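# Mirex Planner 5, reviewed from a dirt lot

Mirex sells its planner to people who already own a ground robot and would like it to stop driving into things. I've been running version 5 on our Brinkmann rover for the whole of December, after two years of Flulel, so I came to it with low expectations and a long list of grudges.

Installation took an afternoon. The manual says fifteen minutes, and I suppose it might if you already have the right drivers, the right cable and a different personality. The setup tool does at least tell you what's wrong in plain words. Flulel used to say "fault 317" and leave you to think about your life.

Once it's running, the map editor is the best bit. You draw keep-out zones with a mouse, drag the corners about, and the robot takes the change without a restart. Undo works, which I mention only for fellow Flulel users, who may want to sit down.
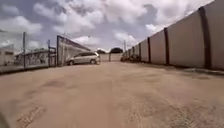 Open ground is where most planners get silly. With a long flat wall down one side and sand everywhere else, there's very little for the position tracking to hold on to, and one stretch of panel looks much like the next. Flulel would slide along a wall like that, quite sure of itself, and report a position somewhere in the neighbour's garden. Mirex lets its uncertainty grow, shows it as a fat orange oval on the map, and slows down. I found this annoying for a day and then rather decent of it.

Mesh fencing is less happy. The default obstacle filter treats thin wire as noise and throws it away, so turn "keep sparse returns" on before you go near any. The setting is three menus down, under Comfort. I have no theory about that.

The Farkex plug-in for replaying logs costs extra and is worth it. You can scrub through a run, change a cost weight and see the new path drawn over the old one. It falls over on logs above 1000 seconds, so chop them up first.

Four stars. I'd give it the fifth if the stop button on the tablet weren't the same grey as the background.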